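Billari Pantry Turntable, large – review
Posted by Fongchan Meesuk, June 22, 2019

I bought this turntable in March for the shelf where we keep bottles, vitamins and the other odds and ends that never had a proper place. It is a flat round tray with a low rim that spins on a base. The price was 53 dollars, a lot for a tray that spins.

Assembly took no time. The top drops onto the base and there are no screws. Mine came with a scratch on the underside, and I left it because it doesn't show. The leaflet calls it model 2686 and says to wipe it with a damp cloth only.

It turns smoothly with a full load. I have had up to 5 pounds of bottles on one side and it still went around without catching, though it dips a little if all the weight is at the edge. My old Clasteck used to grind when it was loaded like that.

The rim is the weak point. It holds a short, wide bottle fine, but tall ones wobble if you spin it fast. Squeeze bottles with a pointed cap are the worst for this – they are light at the top but tip once they are half empty. I now keep those in the middle and put the heavier shakers around them.

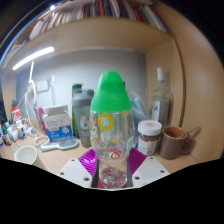 Boxes are a different matter. Anything square wastes space on a round tray, and the corners stick out past the rim and hit the shelf wall. I moved the cartons off it after a week and gained room for more bottles.

Cleaning is easy, apart from the groove where the rim meets the tray. Syrup gets in there and needs a toothpick.

Four stars. I would buy it again at a lower price.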